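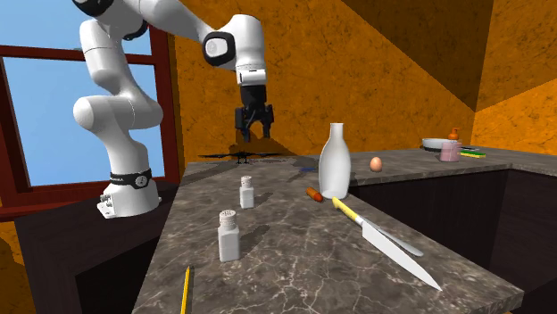

Could you please just say which way is up, asked the first email I ever had about this dataset, and whether the heights are above the sea or above the weir, as the old sheets seem to use both. Fair question! The heights in the released file are all above the sea. The weir ones have been converted, and the original figure is kept in the note column so you can undo my sums if you don't like them.

Rikoda: spot heights for the Samonte valley

Rikoda is a set of ground heights copied out by hand from the old levelling sheets for the Samonte valley, from the top reservoir down as far as the road bridge at Molville. There's a table of points, a surface made from those points, and a small script called Prumus that turns the first into the second. I started it wanting a decent contour map for one walk and it got out of hand over a winter or so.

If you only want the quick version: take the file called points, open it in whatever mapping software you like, colour it by the height column and enjoy yourself. The rest of this page is for when something looks odd.

What's in the download

points.csv is the main thing. One row per spot height, plain text, commas between the values, decimal points and never decimal commas.

surface.tif is the gridded version, at 30 metres. I know that's coarse. I tried it finer and all it did was draw very confident little hills between points that were half a field apart, and people believed them (I believed them, I went and looked for one). If you want a finer grid you can make your own with Prumus, but please don't send me pictures of mystery mounds.

outline.geojson is the edge of the area I'm willing to stand behind. The surface carries on a bit past it, mostly because trimming it made the edges look nibbled. Treat anything beyond the outline as decoration.

prumus is the script, with its own settings file next to it.

changes.txt is where I write down what I've altered. It's chatty too, sorry.

The columns

There are seven in the points table, and I've kept the names short.

sheet: the letter of the paper sheet the point came from. There are six sheets, A to F, running down the valley. E and F overlap quite a lot and don't always agree, see further down.

ref: the little reference written beside the point on the sheet, where there is one. Some have none, and I've left those blank. I didn't want to make up references that look like real ones.

easting and northing: metres on the national grid. These come from me lining up the scanned sheet against things that haven't moved, like church corners, bridge ends and the reservoir wall.

height: metres above the sea. The sheets were in feet, apart from one corner of sheet C that slips into metres halfway along a lane for reasons I'd love to know.

confidence: good, fair or poor. Good means I could read it first time and it made sense next to its neighbours. Fair means I had to squint or go back to it. Poor means I'm guessing at a digit. It's only my opinion and there's no clever formula behind it.

note: anything else. Most rows have nothing here. Where there is a note it might be the weir height, a remark copied from the sheet (there's a lovely run of them about gateposts) or me grumbling.

How it was made

The sheets were scanned flat, one at a time, and I lined each of them up with the modern map using fixed points spread as widely as I could manage. Sheet B has a fold down the middle that had stretched the paper, so I treated it as two halves and joined them afterwards. It's better than it was, but if you see a kink in the contours running straight across the mill fields, that's the fold and you've found it fair and square.

Then I typed in the numbers. All of them, by hand, mostly in the evenings with the radio on. I did try getting the computer to read them and it was hopeless with the sevens, which have a bar through them on some sheets and look like a fancy F on others. Typing was slower but at least my mistakes are the sort a person makes, a swapped pair of digits or a row missed out, and you can usually spot those on a map as a spike or a hole.

After each sheet I plotted it and looked for spikes. Anything that stuck up or sank more than seemed sensible got checked against the scan. Some of the spikes were real! There's a spoil heap above the quarry track that I "corrected" twice before I worked out it was there in both the old sheet and the modern photographs. It's back in now and marked good.

The weir business

Back to that first email. The lower sheets measure some of their heights from the sill of the weir and some from the sea, and the only clue which is which is a tiny underline. On sheets D and E the underline means weir. On F I'm fairly sure it means the same, but there it's sometimes very faint, and sometimes it's a crease. Every point I've treated as a weir height says so in the note column, so you can filter them out in a moment if you'd sooner not trust me. The amount I added is in the Prumus settings file under weir_offset.

One thing I haven't solved: the weir has been rebuilt, and I can't find out whether the sill went back at the same level. Points away from the river that appear in both systems suggest that the offset is fine. I'd still be careful using the lower valley for anything to do with water.

Which brings me to

Things to please not use this for

Flood risk. I mean it. I've had a couple of messages asking whether a particular garden floods, and a spot height taken on a lane a long time ago, read by me off a scan, isn't going to tell you. Look at the official flood maps and talk to your neighbours.

Building anything. Get it surveyed.

Settling arguments about boundaries. There are walls and hedges drawn on the sheets but I didn't copy any of them, on purpose.

Measuring how the ground has changed. Tempting, I know. If you take away the old surface from a modern one you get a very pretty map in red and blue, and nearly all of the red and blue is my alignment being a bit off on steep ground. The quarry is a real change. The big fill by the station car park is too. Anywhere else on a slope, I'd shrug.

What it is good for

Getting a feel for the shape of the valley. Drawing contour maps to go on a wall. Teaching people how a surface gets made out of scattered points, which is where most of my favourite emails come from. It's small enough to open on an old laptop, it has real mistakes in it to find, and you can see straight away what happens if you throw away the poor points or change the way the gaps get filled in.

A tip if you're doing that with a group: give everyone the points without the confidence column first and get them to decide which ones look wrong. Then hand it back. They'll disagree with me on plenty and some of them will be right, and I'd like to hear about it.

Running Prumus

You need Python and the usual mapping bits, all listed in requirements.txt. Put points.csv in the same folder as the script, run it, and a new surface.tif appears. It writes over the old one without asking, so move that first if you care about it.

The settings you'll most likely want are these.

cell_size: how big each grid square is, in metres.

drop_poor: yes or no. It's no to start with. Switching it on makes the upper valley smoother and leaves sheet F rather bare.

sheet_order: which sheet wins where two overlap. I have E beating F. Swapping them makes a small step appear near the allotments, and neither version looks quite right to me.

max_gap: how far the script will reach across empty ground before it gives up and leaves a hole. Turn this up and the holes vanish, along with any reason to believe what's been put in them.

It takes roughly 30 seconds on my machine, which is old and has a noisy fan. If yours is still going after you've made a cup of tea then something's up, and it's usually that cell_size has been set to something tiny.

Known problems

Sheets E and F don't meet nicely, as above. The gap is worst near the allotments and dies away towards the bridge.

The top end of sheet A has hardly any points on the moor, so the surface there is a smooth ramp. The real moor is lumpy and wet and has a bog in it that I can vouch for personally.

A few refs appear twice on the same sheet, and they're like that on the paper. Don't use ref as a unique key. I did, and it quietly ate some of my points, and it took me until February to notice.

Accented letters in the note column can go funny if you open the file by double-clicking it in a spreadsheet. Import it as UTF-8 and they're fine. The same spreadsheets also like to turn a few of the refs into dates, so set that column to text while you're there.

Sending corrections

Yes please! Tell me the sheet and the ref, or the easting and northing if there's no ref, along with what you think it should say. If you've been and stood on the spot, say so, though bear in mind that the height on a phone can be a long way out. I go back to the scan every time before I change anything, so it may be a while before you hear from me.

I'm not adding points from other sources for now. It would make a better map but a muddier dataset, and I like being able to say that everything in here came off the same set of sheets. If you want to mix it with something else, go ahead and do it in your own copy.

Sharing and credit

Use it how you like, change it, print it, put it on a mug. Just say it came from Rikoda and mention which version you used, which you'll find on the top line of changes.txt. The scans themselves aren't in the download as they aren't mine to hand out, but if you're stuck on one particular point, send me the ref and I'll have another look at it for you.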